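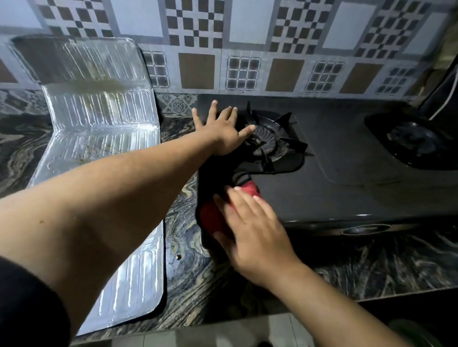
A red cloth on a black gas stove set in a granite countertop.

Dadedberg Housing Office Sets Dates for Gas Checks

The Dadedberg Housing Office will begin its yearly gas safety checks in November. The work covers 70 apartments in the Trikau and Chauhan buildings – 12 more than last year. Tenants will receive a letter with their visit time and are asked to keep the stove and meter clear. Visits start at 8 a.m. Anyone who needs another time should call the office by Tuesday.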